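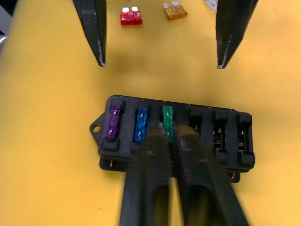 **Bircombe Basketball Club, Media and Membership**

2026-07-28

**CRICHTON BACK FOR ANOTHER SEASON, KNEE PERMITTING**

Bircombe has re-signed point guard Beathag Crichton, ending six weeks of rumours, most of them started by her.

Crichton missed all of last season after injuring her knee in April, during the warm-up for a charity match. She returns 300 points behind the club scoring record of 919, held by a player who has kindly offered to stop mentioning it.

"The knee's good. The jump shot was never that good, so I haven't lost much," Crichton said.

She rejoins centre Jidance Skov in the starting five. The pair last shared a court before a home crowd of 905, a figure the club still puts on its letterhead.

Memberships are on sale now at the Drosetti Centre front desk. Last year's scarves are half price, and the spelling error is included.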